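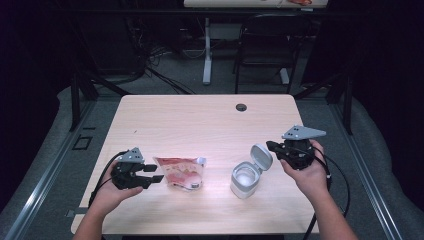
Can it put the snacks away yet?

Short one today, typing this between two calls. People keep asking me when they get the robot that does the house. Not the vacuum puck, the real one. Laundry, dishes, the crap on the kitchen table. So. Where are we.

Table clearing is my favorite test because it sounds like nothing. A little snack bag and a small container with the lid up. Put bag in container, shut lid, done. A four year old does it while talking about dinosaurs.

Now do it with two fingers per hand. No palm, no thumb, no fingernail to get under an edge. A crinkly bag lying flat is horrible for that. You go in from the top and there's nothing to grab, you go in from the side and it can slide off or fold up in some new shape the software has never met. And the lid! Hinged lids are their own department. One hand holds the thing down, other one swings the lid over, and if the pushing is a bit off the whole container tips.

What I like about having a person hold the grippers is that you find out which part is hard. Tried something like it myself last February with a pair of kitchen tongs in each hand, which is not the same, I know. Packed 20 lunch snacks. Took forever. My hands knew exactly what to do and the tongs just didnt care. So some of the problem is brains and some of it is plain old fingers.

Poul Bach wrote to me after the last post and said I'm too gloomy. He runs packing at Kornetti and they have two arms from Gounder on the line, doing up to 300 boxes a shift. Fair enough! But same box, same spot, same light, and somebody nearby for when one jams. That's a shop floor. My kitchen table has never looked the same twice — ask my wife.

The Jilla demo is the other one everybody sends me. Folds a towel, very nice. One towel. I want to see 1,000 towels, including the one with the toothpaste on it, and I want to see the ones it dropped. Same for Pasitano and their dishwasher thing, I have watched it maybe too many times and it only ever does plates. Where are the forks.

My guess, worth what you paid: stiff things in known places, yes, now. Soft things in known places, getting there. Soft things wherever the kids left them, no, not soon. Bags of snacks are in that last pile and so is most of my house.

Will do laundry next time, I have oppinions about socks. Call's starting.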